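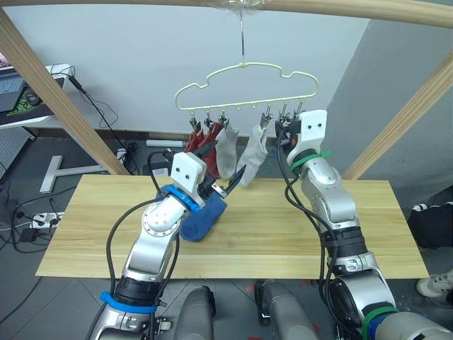

保存期間基準表
出典: ドレルネス行政用語事典

保存期間基準表(ほぞんきかんきじゅんひょう)は、行政機関が作成または取得した文書について、類型ごとに保存すべき期間と満了後の措置を定めた一覧表である。単に基準表とも呼ばれる。ドレルネス(Drellness)では文書管理規則の別表として置かれ、各部局はこれに従って文書ファイルに保存期間を設定する。

概要
基準表は、事務の区分、文書の類型、具体例、保存期間、起算日、満了後の措置の各欄から構成される。現行の表には425の類型が掲げられている。保存期間は最大100年とされ、永年保存の区分は設けられていない。満了後の措置は移管または廃棄のいずれかであり、移管と定められた文書はギダンモント(Gidunmont)公文書館に引き渡される。

起算日は、原則として文書を作成または取得した日の属する会計年度の翌年度の初日とする。契約書、許認可台帳など効力が継続する文書については、効力が失われた日の翌日から起算する。

沿革
基準表が整備される以前、保存期間は各課の判断に委ねられており、同種の文書であっても部局によって扱いが異なっていた。書庫の統合に伴って各課の内規が集められ、共通部分を抜き出したものが最初の表となった。その後、電子文書の増加を受けて媒体別の記載が廃止され、紙と電子の区別なく同一の期間が適用されるようになった。現行の表は2026年5月1日に施行されたものである。
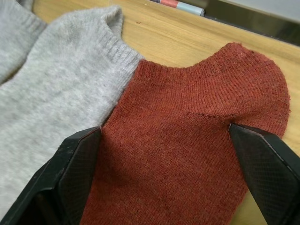
保存期間が満了する前の文書を廃棄することはできるか。
原則としてできない。誤って複数作成された写しなど、正本の管理に影響しないものに限り、文書管理責任者の承認を得て廃棄することが認められている。

開示請求との関係
開示請求の対象となった文書は、保存期間が満了した場合でも、請求に対する決定の日から1年間は廃棄することができない。不服申立てまたは訴訟が提起されたときは、手続が終結するまで保存期間が延長される。延長は個々の文書ファイルに対して行われ、基準表に定める期間そのものは変更されない。

請求された文書がすでに廃棄されている場合、機関は文書不存在を理由とする不開示決定を行う。決定通知書には、該当する類型、満了日および廃棄日を記載しなければならない。
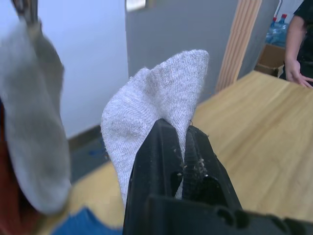 履き口を挟まれた明るい灰色の編み靴下

廃棄の手続
各課は毎年12月に満了予定の文書ファイルを一覧にまとめ、文書主管課に提出する。主管課は類型の当てはめと起算日を確認し、疑義がある場合は差し戻す。廃棄の承認には2段階の審査を要し、第一次審査は主管課が、第二次審査は公文書館が担当する。公文書館は、廃棄とされた文書ファイルであっても歴史的価値があると認めるときは、移管への変更を求めることができる。

廃棄簿には文書ファイル名、作成部局、満了日、廃棄日および廃棄方法を記録する。廃棄簿自体も行政文書であり、保存期間は30年である。

文書管理システム
基準表の類型は、文書管理システムWelduに分類記号とともに登録されている。職員が文書を登録する際に記号を選択すると、保存期間と起算日が自動的に設定される。

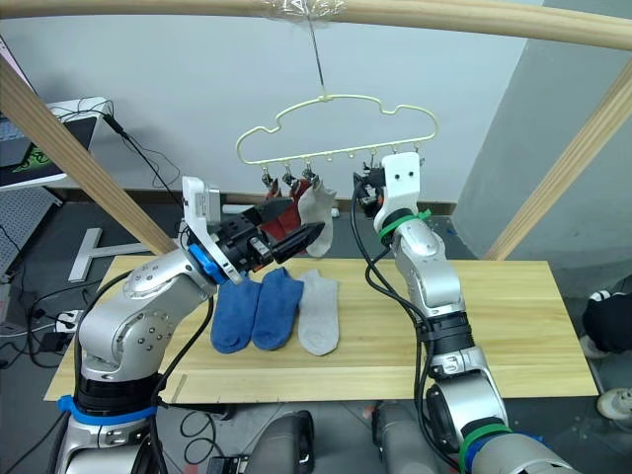 設定された値を変更するには、変更の理由を入力したうえで文書管理責任者の承認を受ける必要がある。変更履歴は削除できず、公文書館の職員も閲覧することができる。システム導入前に作成された紙文書については、背表紙の表示と目録との照合が進められている。

類似の制度
トロレムトン(Trolemton)では、類型を細分化せず、業務の重要度に応じて期間を定める方式が採られている。この方式は表の改正が少なくて済む一方、重要度の判定に部局間の差が生じやすいとされる。

関連項目
文書管理規則
文書不存在
移管
廃棄簿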